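Television

"I still get called by her name in the supermarket": life after nine years on Drestaten

The actress who played the ferry captain's daughter in the harbour soap on leaving, sleeping late and going back to the stage 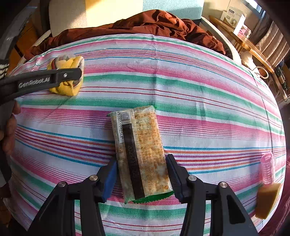 3 min read

She left Drestaten in August, after 790 episodes, and says the first thing she did was turn off her alarm. For most of her time on the soap it had gone off at ten past five.

"You got picked up at six, you were in make-up by half past, and you'd be arguing with your screen husband before most people had eaten breakfast," she says. "I don't miss that bit at all."

We meet in the café of the Olley, the 400-seat theatre where she is rehearsing her first play since drama school. She has ordered soup and keeps the script face down beside the bowl. She was 22 when she joined the soap, on a contract for three months. The character was meant to come home for a funeral and leave again.

"They kept finding reasons for me to miss the boat. Then they gave me a house, and when you get a house set you know you're staying."

Her storylines included two weddings, a custody case and a spell in prison that viewers still write to her about. The letters began with episode 202, when her character confessed to the warehouse fire. She has kept most of them.

"People were very angry with me, and then a month later they were very worried about me. Some of them wrote both times."
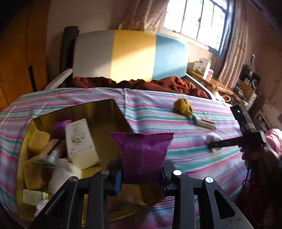 The decision to go was hers, she says, and it took a year. The producers offered shorter hours and a break over the winter. She accepted the break, and made the thriller Rattanakul during it, playing a customs officer with four scenes and hardly any lines.

"I liked having to stand there and listen. On a soap you talk all the time, since that's how the story gets told. I came back and I was restless."

Her exit was left open. The character took a job abroad and was last seen carrying a suitcase up the gangway. Asked if she would return, she says she would do a week or two if the script was good, but not another long contract.

The play runs for five weeks. After that she records the second series of Jitness, the radio comedy set in a failing gym, in which she voices the receptionist. There is nothing in the diary beyond it.

"My mum finds that harder than I do," she says. "She liked knowing I'd be on at seven. She's still watching it, by the way. She tells me what I've missed."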